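Home | Kitchen | Checklists | Storage | Contact
Filed under: Shared Kitchens, Self-Inspection
4 min read

Cup and Drying Area Checklist, with Comments

Used at the Drurville kitchen every Wednesday before the first session. Walk through it in order and write a comment for anything you did not pass. 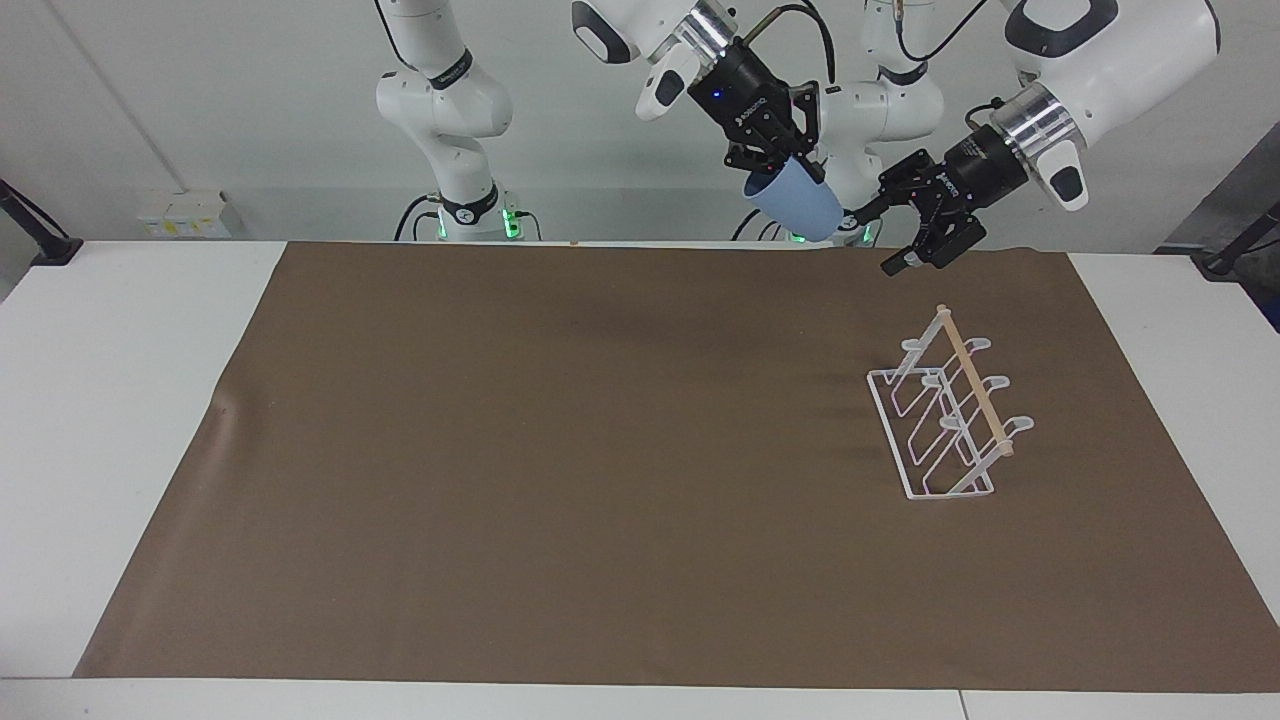 Part 1. Table and covering

1.1 Paper covering is in one piece, with no tears where cups or racks will stand.
Result: Pass.
Comment: Brown paper is fine for this. Change the sheet when it has soaked through, even if it looks tidy from the front.

1.2 Paper lies flat at the front edge, where people lean.
Result: Pass after correction.
Comment: One corner had curled up. Smoothed down and weighted overnight. If it curls again, cut a new sheet.

1.3 Table stands level and does not rock when pressed at each corner.
Result: Pass.

1.4 Cables are kept behind the table and off the walking side.
Result: Pass.
Comment: Check this again after anyone has cleaned the floor. Things get moved.

Part 2. Cup rack

2.1 Wire is smooth to the touch. Run a dry cloth along every length and see if it catches.
Result: Pass.
Comment: The cloth caught once near a weld last September and that rack was thrown out. Coated wire that has started to flake should go the same way. Do not paint over it.

2.2 Wooden dowel is firm in its fittings and does not turn by hand.
Result: Pass, watch.
Comment: A little play at one end. Wood shrinks and swells with the washing, so look at it again next time. Do not use glue.

2.3 Dowel has no splinters, dark spots or soft places.
Result: Pass.

2.4 Rack stands steady with cups on one side only.
Result: Fail on the older Fernetti rack, pass on the others.
Comment: The Fernetti tips with two heavy mugs on the same side. Tagged and put on the lower shelf until we decide whether to keep it.

2.5 Rack is set back from the table edge by at least a hand's width.
Result: Pass.

Part 3. Cups

3.1 Rims checked for chips. Use a fingertip, slowly, all the way around.
Result: Two cups removed.
Comment: Both had chips too small to see from standing height — please do not skip the fingertip check.

3.2 Insides checked for stains and hairline cracks. Tip the cup on its side toward a window or lamp.
Result: Pass.
Comment: Pale cups show tea marks early. Baking soda and a soft sponge will take most of them off. A line that stays after scrubbing is a crack, and the cup goes out.

3.3 Cups are fully dry before they go into a closed cupboard.
Result: Fail.
Comment: Water was still sitting in the bottoms of several. They went back on the rack for an hour.

3.4 Total in use does not go over 36.
Result: Pass.
Comment: Any more and people start stacking them wet. Spares are in the Brindside boxes under the stairs.

Part 4. Follow-up

Replace the Fernetti rack or take it off the list. Ans Willems has asked Nordin for a price.
Look at the dowel again at the next check.
Put a dry towel next to the cupboard for item 3.3.

Checked by: Ans Willems
Time finished: 8:40 a.m.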